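통 하나 놓고 일주일째 생각 중

2019-02-07

설 연휴가 끝났는데 작업방은 아직 연휴 전 그대로예요. 아니, 솔직한 상태를 말하자면 더 나빠졌어요. 손님 온다고 거실에 있던 잡동사니를 전부 작업방에 밀어 넣고 문을 닫아 버렸거든요(다들 그러시죠?). 어제 저녁에 문을 열었더니 의자 위에 쇼핑백이 세 겹으로 쌓여 있고, 그 밑에서 작년 봄에 잃어버린 줄 알았던 줄자가 나왔습니다. 줄자를 그새 새로 샀는데요. 이제 줄자 부자예요.

그래서 이번 주는 블로그에 예고했던 커튼 이야기 대신 정리 이야기를 합니다. 커튼 기다리신 분들 죄송해요. 천이 아직 안 왔어요. Kotimov에 주문한 지 한참 됐는데 배송 조회가 똑같은 자리에 멈춰 있네요. 4월 전에는 달 수 있겠죠, 뭐.

정리를 시작하면 저는 늘 큰 것부터 손을 댑니다. 책에서는 작은 서랍 하나부터 하라고들 하던데 저는 그게 안 돼요. 서랍 하나를 열면 그 안에 든 영수증을 읽고, 영수증을 읽다가 그날 먹은 걸 떠올리고, 그러다 배가 고파져서 부엌으로 갑니다. 그러니까 큰 것. 의자 위의 쇼핑백을 바닥에 다 엎었어요. 엎고 나서 후회했지만 이미 엎은 걸 어쩌겠어요.

나온 것들 중에 제일 난감한 게 막대류였어요. 제가 막대를 왜 이렇게 좋아하는지 모르겠는데, 길쭉하고 네모반듯한 걸 보면 일단 챙기고 봅니다. 어디 괴는 데 쓸 수도 있고, 종이 눌러 둘 때도 좋고, 높이 맞출 때도 쓰고, 그냥 색이 예뻐서 갖고 있는 것도 있어요. 문제는 이게 수납이 참 애매하다는 거예요. 연필꽂이에 세우면 넘어지고, 서랍에 눕히면 서랍을 여닫을 때마다 드르륵 굴러가는 소리가 나요. 지퍼백에 넣으면 모서리가 비닐을 뚫고 나오고요.

작년에는 Tulov 서류함에 넣어 봤어요. 후기가 워낙 좋길래 큰맘 먹고 산 건데, 칸이 얕아서 뚜껑이 끝까지 안 닫히더라고요. 닫힌 척만 하고 있다가 밤에 혼자 툭 열리는 거예요. 두 번 놀라고 나서 그 서류함은 양말통이 됐습니다. 양말통으로는 아주 훌륭해요. 후기 쓰신 분들도 혹시 양말을 넣으신 건 아닐지.

그다음에 시도한 게 과자 상자, 그다음이 두부 용기(씻어서 말린 거예요!), 그다음이 신발 상자였어요. 신발 상자는 크기는 딱인데 바닥이 금방 주저앉아요. 밑에 두꺼운 종이를 한 장 깔고 버텼는데, 제가 물컵을 엎는 바람에 끝났습니다. 종이 상자와 저는 안 맞아요. 저는 한 달에 한 번은 꼭 뭔가를 엎는 사람이라서요.

그러다 마음이 간 게 금속통이에요. 엎어도 되고, 닦아도 되고, 무거운 걸 넣어도 모양이 그대로인 것. 예쁜 새 통도 많이 봤는데 이상하게 저는 이미 긁힐 대로 긁힌 통에 눈이 가더라고요. 새 통은 첫 흠집이 날 때까지 괜히 조심하게 되잖아요. 벌써 흠집투성이면 그 단계를 건너뛰는 거죠. 동생은 그걸 두고 제가 게으른 거라고 하는데 반박은 못 했습니다.

비스듬하게 벌어진 벽도 마음에 들어요. 수직으로 뚝 떨어지는 통은 손을 넣어서 바닥에 붙은 걸 집으려면 손등이 벽에 걸려요. 벽이 기울어 있으면 그게 훨씬 편하더라고요. 대신 자리를 많이 먹죠. 위가 넓으니까 선반에 나란히 넣기도 안 좋고요. 선반 깊이를 재 봤더니 59cm인데, 이 숫자를 들고 가게에 갈 때마다 꼭 머릿속에서 95로 바뀌어 있어요. 그래서 요즘은 손등에 써서 갑니다.

색은 일단 두 가지만 남겨 봤어요. 빨강이랑 짙은 초록. 노랑도 있고 파랑도 있었는데 한꺼번에 다 꺼내니까 눈이 피곤해서 나머지는 도로 쇼핑백에 들어갔습니다(정리하는 사람 맞나요). 빨강 세 개에 초록 세 개, 초록이 좀 짧아요. 회색 통 바닥에 흩어져 있으니까 색이 유난히 또렷해 보여서, 이대로 둘까 싶은 마음이 반이에요.
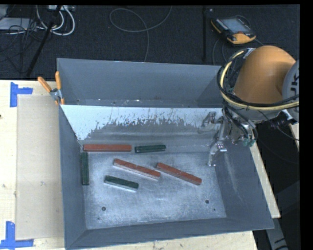

Delali Abubakari 님은 이걸 보시더니 색으로 나누지 말고 길이로 나누라고 하셨어요. 색은 보면 바로 아는데 길이는 집어 봐야 아니까, 집어 봐야 아는 걸 먼저 나눠 두는 게 맞다는 말씀이었어요. 그리고 통 안에 칸막이를 넣을 생각이면 일주일만 참아 보라고, 칸막이부터 사는 사람치고 칸막이를 끝까지 쓰는 사람을 못 봤다고도 하셨고요.

읽고 나서 한참 웃었습니다. 칸막이를 이미 장바구니에 담아 놨거든요. 바로 뺐어요. 사실 저는 색으로 나누는 게 당연하다고 생각했어요. 책장도 색으로 꽂는 사람이니까요(책 찾을 때마다 고생합니다). 그런데 제가 막대를 찾을 때를 떠올려 보면 “초록색 어디 있지” 한 적보다 “좀 짧은 거 어디 있지” 한 적이 훨씬 많더라고요. 마침 지금 남겨 둔 것들은 초록이 짧고 빨강이 기니까 색으로 나누나 길이로 나누나 결과가 같아요. 고민이 저절로 해결된 기분인데, 쇼핑백에 들어간 노랑이랑 파랑을 꺼내는 순간 다시 시작이겠죠. 안 꺼낼 거예요. 당분간은.

바닥 이야기도 해야 하는데요. 긁힌 금속은 저는 그냥 두는 쪽입니다. 예전에 Dobos 2층에서 하는 주말 수선 모임에 갔다가 금속 트레이를 하나 갈아 본 적이 있어요. 흠집을 없애겠다고 사포를 들고 20분을 문질렀는데, 큰 흠집 하나가 잔 흠집 300개로 바뀌더군요. 옆자리에 앉은 분이 아주 친절한 목소리로 방향을 맞춰서 미셨어야 한다고 알려 주셨어요. 다 문지른 다음에요. 그 트레이는 지금 화분 밑에 깔려 있고, 화분을 들지 않으면 아무도 모릅니다.

칠이 벗겨져 가는 부분도 마찬가지예요. 허연 코팅이 들쭉날쭉하게 끊기고 그 아래로 진한 회색이 세로로 드러나는 거, 저는 이게 꽤 보기 좋아요. 오래된 항구에 있는 배 옆구리 같지 않나요? 저만 그런가요. 엄마는 보시자마자 페인트 한 통이면 되겠다고 하셨는데, 제가 페인트를 사면 통만 칠하고 끝낼 사람이 아니라는 걸 엄마도 아셔야 해요. 문짝까지 갑니다. 문고리까지 가요.

바닥에 동그란 구멍이 있는 건 좀 생각해 볼 문제예요. 막대는 괜찮은데 압정이나 단추를 같이 담으면 쏙 빠질 것 같아서요. 펠트를 잘라서 깔까 하다가, 그러면 긁힌 바닥이 다 가려지잖아요. 저는 그 바닥 보려고 이 통이 좋은 건데. 그래서 작은 건 따로 유리병에 담기로 했어요. 유리병은 잼을 먹으면 생기니까 이번 주는 아침마다 식빵입니다.

놓는 자리는 탁자 위로 정했어요. 밝은 색 나무 상판에 회색이 올라가니까 차분해 보여서 좋고, 무엇보다 선반에 올리면 제가 안 꺼내요. 눈앞에 있어야 제자리에 넣는 사람이라는 걸 마흔이 다 돼서 인정했습니다. 밑에는 뭘 하나 깔긴 해야 할 것 같아요. 금속 모서리를 나무 위에서 쓱 밀었다가는 제가 제일 먼저 울 테니까요. 동네 문구점에 1,000원짜리 코르크판이 있는데 내일 가서 두 장 사 올까 해요. 한 장은 분명히 잘못 자를 거라서 두 장이에요.

쇼핑백 이야기로 돌아가면, 세 개 중에 두 개는 비웠습니다! 하나에는 전부 충전 케이블이 들어 있었어요. 어떤 기계에 꽂던 건지 모를 케이블이 왜 이렇게 많죠. 버리자니 다음 날 필요할 것 같고. 일단 고무줄로 하나씩 묶어서 양말통이 된 서류함 옆 칸에 넣었어요. 양말과 케이블이 이웃이 됐습니다. 다른 하나는 포장지랑 리본이었는데 그건 구겨진 것만 빼고 남겼어요. 리본은 다림질하면 살아나요. 낮은 온도로, 위에 얇은 천 한 장 덮고요. 예전에 천 없이 했다가 리본이 다리미에 붙어서 저녁 내내 긁어냈던 기억이 있네요.

남은 쇼핑백 하나가 바로 그 노랑 파랑 막대가 든 쇼핑백이에요. 의자 밑에 있어요. 의자 위에 있던 게 의자 밑으로 간 거니까 발전은 발전이죠. Ulurach 달력(은행 달력보다 칸이 커서 올해부터 이걸 써요)에 다음 주 칸마다 “쇼핑백”이라고 써 뒀는데, 써 놓으면 벌써 한 것 같은 기분이 들어서 큰일이에요.

막대든 자투리 나무든 길쭉한 거 모으시는 분들, 어디에 어떻게 두고 쓰시는지 댓글로 좀 알려 주세요. 눕혀 두시는지 세워 두시는지도 궁금해요. 세우는 쪽이시라면 안 넘어지게 하는 방법도 꼭이요. 저는 이제 식빵 사러 나갑니다. 커튼 천 도착하면 바로 올릴게요.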